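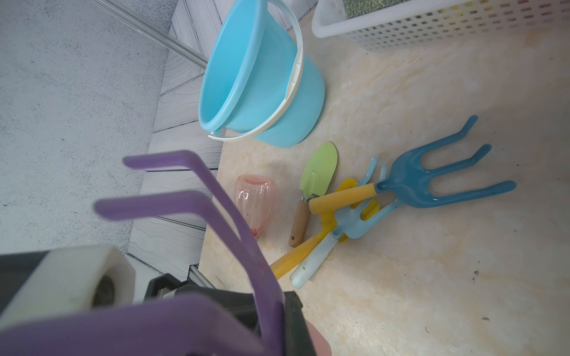

Cuslow“阳台春播季”三月开启，邀200户家庭一起种点什么

Ormsby讯　天气一天天暖起来，又到了翻翻旧花盆、晒晒种植土的时候。家庭园艺品牌Cuslow今天宣布，一年一度的“阳台春播季”将于三月在Ormsby正式开启，面向本地200户家庭开放报名，无论您家里是朝南的大露台，还是只放得下一只花盆的窗沿，都欢迎来参加。

今年的春播季由Cuslow与育苗基地Gondard携手筹备，为期5周，每周一晚七点在Clarkano社区图书馆底层开课，从选土、育苗讲到分盆、追肥和防虫。课程不收费，报名家庭还可领到一份种子包，里面有罗勒、樱桃萝卜、生菜和矮生金盏花，都是Gondard的师傅们挑了又挑、觉得新手种起来最不容易灰心的品种。

“我小时候住在外婆家，她在厨房窗外种了一排小葱，煮面的时候推开窗就能剪一把，那个味道我到现在都记得。”Cuslow创办人Lachlan Brunton说，“后来自己开店，来店里的客人总爱说‘我什么都养不活’，我听了就想请他们坐下来喝杯茶，慢慢聊聊浇水的事。春播季就是这么聊出来的。”

说到浇水，课程里专门留了一整晚给它。刚出芽的小苗根浅茎软，用大水壶一冲就东倒西歪，用喷瓶细细地喷，土面润了就停手，对小苗温和得多。 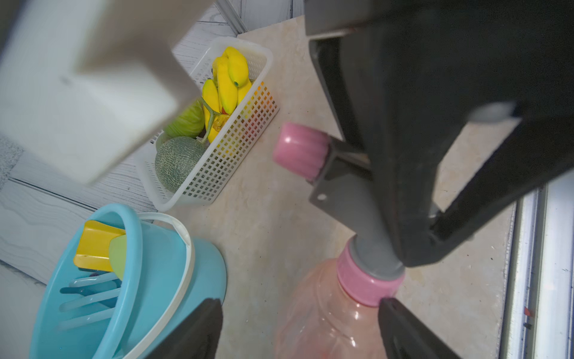
家用喷瓶与塑料网篮

主讲老师Lena Ostrowski在Gondard做育苗工作多年，讲课向来不赶时间，学员带来的蔫叶子、黄叶子，她都愿意一片一片翻过来看。她建议初次参加的朋友先不要急着添置东西，家里现成的旧碗、旧勺、豆腐盒，洗干净、底下扎几个孔就能用；真正值得多花心思的是土，宁可少种一盆，也要把那一盆的土配得松软透气。

“有些朋友头一年种罗勒，天天搬进搬出，比照顾孩子还紧张。”Lena Ostrowski笑着说，“我总劝大家放宽心，植物比我们想的要皮实，您按时看它一眼，它多半会好好长给您看。”
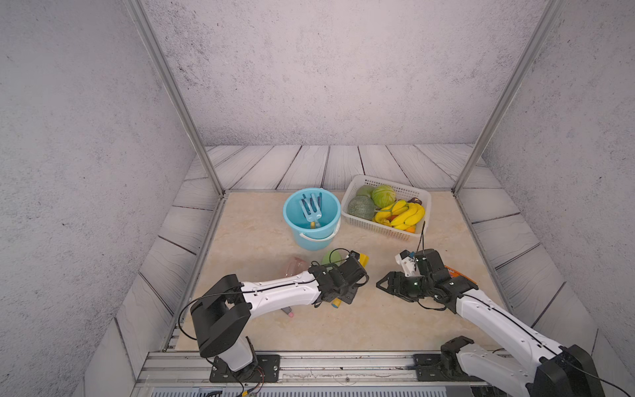 除了晚间课程，春播季期间还安排了2场换苗集市，地点在Clarkano社区图书馆的院子里。家里苗育多了的，可以带来和邻居交换；一棵都没有的也尽管来，Gondard会备好775株菜苗和花苗，供到场居民免费领取，领完为止。集市上另设磨剪刀、修花架的小摊，热茶和姜饼照旧管够，去年没赶上姜饼的老朋友，这回请早些来。

春播季结束后，Cuslow还会把各家阳台上的收成拍成一组照片，在店内橱窗展出。长得歪的萝卜、只开了一朵的金盏花，我们都一样欢喜，请大家放心投稿。

报名即日起开始，居民可到Cuslow门店柜台或Clarkano社区图书馆服务台填写报名表，每户登记一位联系人即可，孩子和老人都可以一同来听课。种子包在第一堂课上发放，不便到场的家庭可委托邻居代领。

关于Cuslow
Cuslow是一家扎根Ormsby的家庭园艺品牌，经营花盆、种植土、种子与日常园艺用具，并长期为居民提供种植咨询。

媒体联络：Cuslow门店办公室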